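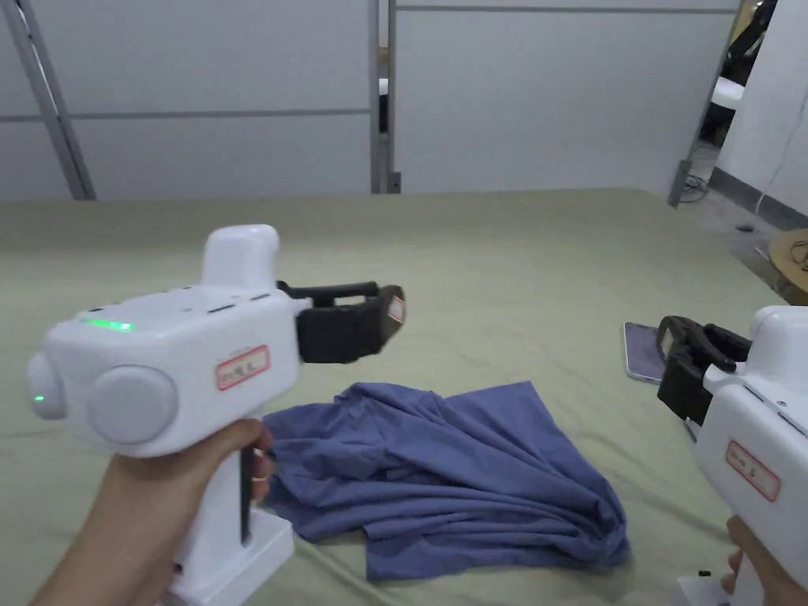
The Fullow palace office put out the list for its December wardrobe sale this morning, Tuesday, October 21, 2025. I've read the whole thing. Thread with the parts people keep asking me about.

There are 354 lots. Last time the catalog was much thinner and mostly hats. This one has day dresses, coats, two uniforms, a lot of gloves and a full page of children's clothes.

Everything was worn at a public event at least once. The office says it won't sell anything from private family time, so no ski clothes and nothing from the lake house. I know some of you were hoping for the green raincoat. It isn't in there.

The one everyone will talk about is the gray Öberg coat the Crown Princess wore to open the harbor bridge. It's lot 12. Opening bid is 1,000 crowns, which I think will be gone in the first minute.

There is some moth damage on the inside of the left cuff. The catalog says so in the small print on the second page of the entry. Please read the condition notes before you bid on anything.

Also from Öberg: the navy dress from the hospital visit, and the cream suit from the old King's 70th. The suit has been taken in at the waist twice, so the label size won't help you. Go by the measurements.

The children's page has 7 lots. The little Duke's sailor jacket is there, and so are the red shoes his sister refused to keep on during the balcony appearance. Opening bid on the shoes is 600. The shoes are sold as worn, scuffs and all.

No christening clothes. Those stay in the family and I don't expect that to change.

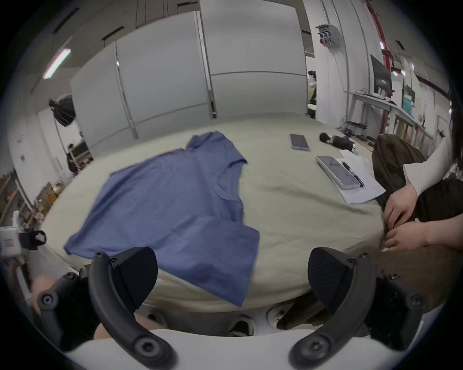 Royal Style

Part two, on how to bid, since my inbox is full of it.

You can't bid through the palace site. All bidding goes through Stiledex. You need an account there with a checked ID, and the check takes a few days, so don't leave it until the week of the sale.

If you already have a Stiledex account from the tiara exhibition tickets, the login still works. You'll have to add a payment card again. Mine had been removed.

Shipping abroad is allowed for most lots. Fur trim and the two uniforms have to stay in the country. The uniforms can go only to museums or regimental groups - they're marked with a small M in the list.

Each piece comes in a Prastex storage box with a signed card from the wardrobe office. The card gives the date and the event. It doesn't give the wearer's measurements and it isn't signed by the family, whatever you may have read on the fan boards today.

Proceeds go to the children's hospital and to the textile school. The split hasn't been published. I've asked the press office and will add the answer to this thread if I get one.

Viewing days are in the east gallery the week before. Tickets are free but timed, and bags have to be left at the door. No photos last time. I don't see anything about photos in the rules this year, so ask at the desk.

A few of you asked if the wedding shoes are included. No. They're still on display upstairs with the dress.

Somebody also asked about the yellow hat from the spring races. It's lot 88, listed as "straw, lemon." I walked right past it on my first read.

I'll do a separate thread on the gloves. There are more of them than I expected, and the descriptions are pretty hard to tell apart.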